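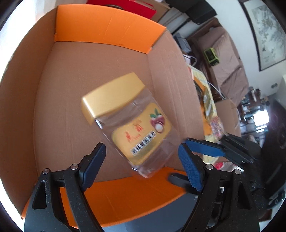 Notes from the Julcombe visit, for everyone who missed it and for everyone who was there but stood at the back. Read before the lab in February, you need it for question sheet 2. The topic was box packing with hand-held grippers - a person works the fingers, a camera looks down past them, and the recording gets used later to teach an arm. A jar with a wide gold lid, lying diagonally in the bottom of an open cardboard box, is a good object to start with. Clear body, shiny lid, brown cardboard visible straight through the plastic. Your eye fills in where the walls of the jar are. A depth camera often does not, it reports the cardboard behind and the planner thinks there is nothing there to hit. Write that down, it comes back in week 7.

Our host was Imke Fröhlich from Cokitz. She ran the demo and took most of the questions. My notes on what she said are rough, so check with me if something looks wrong.

Terms used on the day

Finger pad - the soft part that touches the object. Blue and textured on the grippers we saw. Texture helps on smooth plastic, does less on loose film.

Linkage - the bars and pins that carry the finger. The Julcombe ones are open triangles, so you can see through them, and that matters for the camera as well as for weight.

Episode - one recorded attempt from start to stop. Imke's rule: if you fumble, keep going, dont restart. A recovery is worth keeping.

Approach - everything before contact. Most students draw this as a straight line. It almost never is, look at the box walls.

Reaching into a box

Main difficulty is the walls. Open fingers are wide and the box is not much wider. Come in at a slant and the outer linkage hits cardboard before the pad gets near anything. Come in straight down and the fingers hide the thing you want from the camera. Everybody at the demo ended up doing some of both. Also the cardboard gives a little, so a light touch on the wall is OK in real life but a simulator with rigid walls will call it a crash. Rao (the planning software, we have it on the lab machines) lets you set a soft margin. Use it.

Two grippers in one box is harder again. One holds or steadies, the other moves. Decide which is which BEFORE you start. Imke said new operators swap roles half way and the recording is then very hard to label.

The table

Second half was about mixed objects. Cokitz picks household stuff on purpose, the point being that no two things want the same grasp.
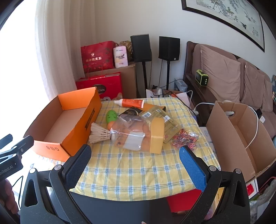
Fig. 2. Mixed items on the plaid cloth: jar on its side, shuttlecock next to it, orange box open at the left.

Go through the items and ask what each one does when squeezed. The jar is stiff but round, can roll. Shuttlecock - feathers, very light, closing too fast will push it away or bend it. Squeeze tube - where you grab it changes its shape. The clear bag of rubber bands has no fixed shape at all, and the film is the part you touch first. Flat gold package: lies low on the cloth, pads need an edge to get under or pinch.

Then there is the cloth itself. Checked pattern is busy and it can bunch up when a finger drags along it. Sava, the scoring tool, counts dragged cloth as a fault. I think that is a bit harsh but it is the rule for our sheets too.

Numbers

Cokitz wants roughly 3000 episodes for a packing task before they train anything. Our class target is 21 per group. Not comparable, obviously, but enough to see where your labels fall apart.

For the lab

Bring one clear object and one soft one from home. Nothing glass.
Agree on left/right roles in your pair and write them at the top of the sheet.
For each object note grasp point, approach direction and what went wrong.
Sketch one approach into a box from the side, with the linkages drawn in. Fingers alone is not enough, I will send it back.

Question from the bus: do we have to use both grippers for every object? No. Use one if one does it, but say so on the sheet. Late sheets go in the tray by the door, not under it please.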